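Search these minutes Enter keywords Go

Ternent House Linen and Laundry Group
Minutes of the December meeting
Posted December, by Bayu Govindasamy, minutes

Present: Aarne Tuominen (chair), Bayu Govindasamy (minutes), Hakala, Urnley. Apologies from the Vodbridge site.

1. Minutes of the previous meeting

Agreed with one correction. Under item 4 the word "bleached" should read "rinsed". Matters arising are taken under the items below.

2. Stock

The linen store holds 111 white items fit for issue. This excludes anything in the mending bag and anything still at Vodbridge. The store book and the shelf agreed when checked, apart from two pillowcases entered twice. Urnley has struck out the second entry.

Name tapes: one roll of 1000 remains unopened. No further order to be placed before spring.

3. Folding of white cotton

The chair reported that white items are reaching the shelf with hard creases. Two causes were put forward. Items are left in the basket overnight after drying, and items are folded before they have been laid out in full. The second was thought to be the more common fault.

The following working method was agreed:

Items to be shaken out once and laid on the table before any fold is made. Gathered cloth to be opened by hand from the hem outwards. Side folds first, then the fold from bottom to top. The finished width to match the shelf marker, which stays at 30 cm. Anything that will not lie flat goes to the press and is not to be forced into the stack.

Bayu Govindasamy asked whether knitted cotton should be treated in the same way as sheeting. Agreed that the order of folds is the same, but that knitted items must not be pulled at the hem to remove creases. They are to be smoothed with the flat of the hand.

The bunched state in which white cloth comes to the table was discussed. Close pleats of the kind shown were considered the hardest to remove by hand, and a loose edge should be found first and followed round until the whole item is open.

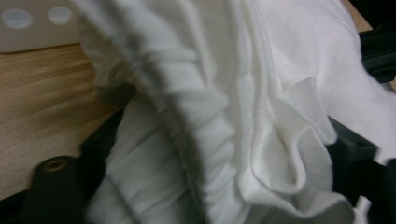

Hakala was not persuaded that laying every item out in full was worth the time, and asked for it to be limited to items going on the upper shelf, where they may stay for weeks. Small items for same-day issue could be folded in the hand as before. The chair accepted this for face cloths and tea towels only. Hakala asked that the objection be recorded as regards pillowcases.

The method will be reviewed at the next meeting. Urnley to type it up and fix a copy inside the store cupboard door.

Action: Urnley.

4. Press

The press cover is scorched at the narrow end. A replacement has been priced by Vodbridge but the quotation does not say whether the felt is included. No decision until this is known. In the meantime whites are to be pressed at the wide end only.

The thermostat was checked against the paper chart and left at setting 2. A request to raise it for sheeting was declined, as the operator would need to turn it down again between loads and this has been missed before.

Action: Bayu Govindasamy to write to Vodbridge about the felt.

5. Mixed loads

A grey tinge was noted on several items returned in the Sunday load. The load sheet shows dark socks entered in the same line as whites. Dark and white items are to have separate lines on the sheet and separate bags. Hakala suggested a coloured tie for the dark bag. Agreed, using the ties already in the drawer.

Affected items to be rewashed once. If the tinge remains they are to be marked for cleaning use and removed from the stock figure.

Action: Hakala.

6. Any other business

The lower runner of the store cupboard is loose on the left side. Aarne Tuominen will refit it with longer screws.

The lamp over the folding table is to stay on during evening sessions. Creases in white cloth are difficult to see without it.

7. Next meeting

To be held in the linen store after the morning load. Reports on items 3 and 4 to reach the minutes secretary beforehand.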